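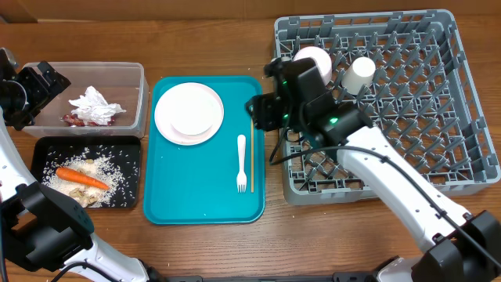
Speaker notes: Chunhua Shi
What a cafeteria throws away, and how to find out
Session time: 30 minutes, questions at the end

Slide 1. Opening
Good afternoon, and thank you for staying past lunch. I ran the kitchen at the Plevitz staff cafeteria for six years before I moved to the planning side. We serve 300 lunches on a normal day. My talk is on the plate waste audit we did in September and what we changed afterward.
Ask for hands: who weighs their waste now? Who weighs it by type?

Slide 2. Why we started
Our hauling bill went up two years in a row and the number of meals stayed flat. The cooks thought people were taking too much bread. The servers thought the vegetables were the problem. I thought it was the soup. We were all guessing, and we had been guessing for a long time.
Mention the Tasholm site here. They had tried an audit the year before and gave up on the third day. Their scraps, napkins and drink leftovers all went into one bag, so the only number they got was a total.

Slide 3. Sorting at the return counter
Scraps and paper often come back together. A used napkin ends up in the same bin as the bits of food, like the one in the opening slide, and once the napkin has soaked up sauce you can't weigh the food properly. We pulled paper out first, before anything was scraped.
Our order at the counter:
Paper out.
Liquids into the bucket.
Food scraped into one of four tubs – starch, vegetables, protein, mixed.
Plates and trays to the rack.
Two people can keep up with this if the line is steady. Between 12:15 and 12:45 we needed a third.

Slide 4. What we found
Don't read the whole table. Point to the starch row.
Rice was the largest single item by weight, well ahead of bread. On our worst day we had 136 pounds of plate waste, and that was a curry day. The rice scoop was the same one we had used since the place opened.
Soup was fine. I was wrong about the soup.

Slide 5. What we changed
Smaller rice scoop, with seconds offered at the same window. Very few people came back for them.
Half portions of the side vegetables on request. This one was slow to catch on, and the sign had to be rewritten twice.
We left the bread alone.

Slide 6. The Eromia kitchen
Keep this short if time is tight. Eromia serves 500 a day and runs a buffet, so their portions are set by the guest. Hämmerli, their chef, moved to smaller plates and kept the serving spoons as they were. Their waste went down too, but they also changed the menu that month – I would be careful with the comparison.

Slide 7. If you want to try it
Pick one full menu cycle. A single week will mislead you.
Use the same scale every day and write down the weight of the empty tubs.
Tell the dishroom staff before you tell anyone else.
The log sheet is on the handout, second page.

Questions
Likely ones: cost of the scale, whether guests complained, what to do with liquids. For liquids, say that we recorded volume only and never broke it down by type.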